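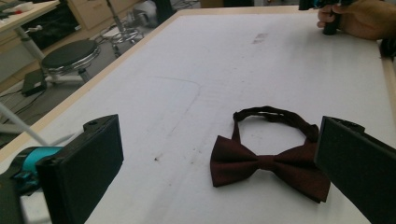
The Last Evening Class in Femdale

In Femdale, people still dress up for the September dance. The hall holds 252 persons, and the tickets are usually gone before the posters are dry. The town has 3,535 inhabitants, so you can imagine that many stay outside and listen from the parking lot.

The dance has its own rules. Men wear something at the neck, a tie or a bow tie, and most of them now choose the pre-tied kind with a slider on the strap. Ewan Sutherland, who plays accordion in the band Nuvarero, does not mind this. "My father needed a mirror and ten minutes," he told me. "I need the time between two songs."

The band rehearses above the old Dradero bakery, where the floor moves a little when everybody counts the beat with the foot. I visited them at eight in the evening. They were arguing about a waltz — too slow for the young couples, too fast for the old ones. After an hour they had agreed only on the key.

Innes Menzies teaches the steps downstairs. Her course costs 465 for the whole winter, paid in two parts, and it was always full until the bus line to Ngubane was stopped. Now she has nine pupils. She showed me the notebook in which she writes who dances with whom, and some names there have been side by side for twenty winters.

This winter is her last one. The room will become a storage place for the bakery, and the piano goes to the school, if they find enough men to carry it down the stairs.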